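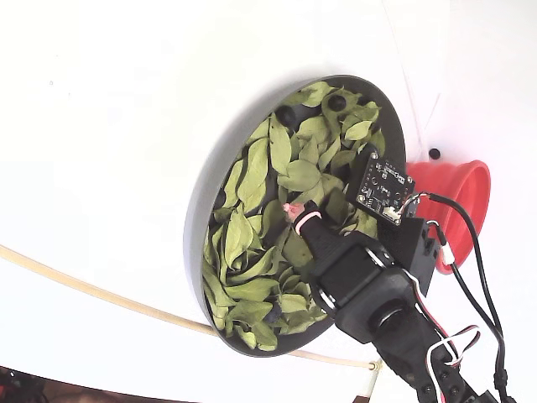

**Sanctions and Export Compliance Working Group, Plellon**
Minutes of the meeting of 2019-12-07

Chair: Nele Aerts
Minutes: Fenna Desmet
Apologies: Wuyts (site office)

**1. Previous minutes**

Approved with one correction. Item 4 should read "re-export licence", not "export licence".

**2. Vokwood: change of ownership**

N. Aerts reported that Vokwood, supplier of steel fixings for the harbour rail contract, changed hands in August. The new parent company has a shareholder whose name matches an entry on the asset-freeze list. The match is on surname and initial only. Date of birth has been requested twice and not supplied.

Legal advice received in writing: a minority holding does not by itself bring Vokwood within the freeze, but control by other means has to be examined. Voting agreements and the right to appoint directors were named as the points to check.

Decided: no new orders to Vokwood until the ownership papers are complete. Deliveries already paid for may be accepted. Payment on open invoices is held in the blocked ledger.

F. Desmet asked that the decision to hold payment be notified to the bank the same day it is entered. Agreed.

**3. Licence for Bredia**

The application covers 134 pump units, end use drainage. The ministry has returned it with a request for a signed end-user statement from the buyer, the present one having been signed by the freight agent. It also asks for the route, including any transit port where goods are unloaded.

The buyer wishes to split the consignment, with 100 units in the first shipment. The group saw no objection provided that both shipments are named in the same application. Separate applications would need separate statements.

**4. Screening software**

The name-matching threshold was lowered in the last update. Up to 600 alerts a week now reach the desk, nearly all of them on common surnames. Clearing them delays new supplier accounts.

Two options were discussed: restore the old threshold, or keep the new one and add country of registration as a second filter. The second was preferred. N. Aerts noted that any change must be logged with the reason, as the auditors ask for this.

**5. Contract wording**

The draft sanctions clause was read. "Knowingly" struck out of paragraph 2. Paragraph 5 (right to suspend without penalty) stands. Paragraph 6 deferred, pending comments from Wuyts.

**6. Actions**

- Final request to Vokwood for ownership papers: N. Aerts
- Notice to bank: F. Desmet
- New end-user statement, Bredia: F. Desmet
- Test of second filter on old alerts: N. Aerts
- Comments on paragraph 6: Wuyts

**7. Any other business**

None. Date of next meeting to be circulated.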